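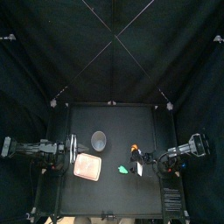
On Friday nights, when most of his street has settled in front of the footy, Nazar Hladun walks out to the garage, pulls back a curtain of black cloth and says good evening to his robots. There are two of them, one on either side of a black table, and the whole arrangement goes by the name of Plerix, for reasons he has promised to tell me once he remembers them.

The cloth took longer to get right than you might think. Nazar and his neighbour, Boonsong Mahawong, began with an old bedsheet and a good deal of optimism, and went through roughly 40 clamps of various colours and tempers before settling on the few little grey ones that hold things together now. Boonsong, a retired upholsterer, still fusses over the folds. "I've hung curtains for fancier customers," he told me, "but never for fussier ones."

The chores they set the arms are small and homely -- a cup, a shallow pink tray, a bit of something orange to be picked up and put somewhere sensible. Each new chore gets 100 tries, written up in pencil in a school exercise book, and Nazar will happily read you the bad ones aloud (the page from last May is mostly the word "dropped", in increasingly heavy handwriting).

I stayed far later than I meant to, drinking tea from a thermos lid while the two men debated whether the left arm should wait its turn or go in first. Boonsong was for manners. Nazar wanted to try it both ways, and went off to sharpen his pencil.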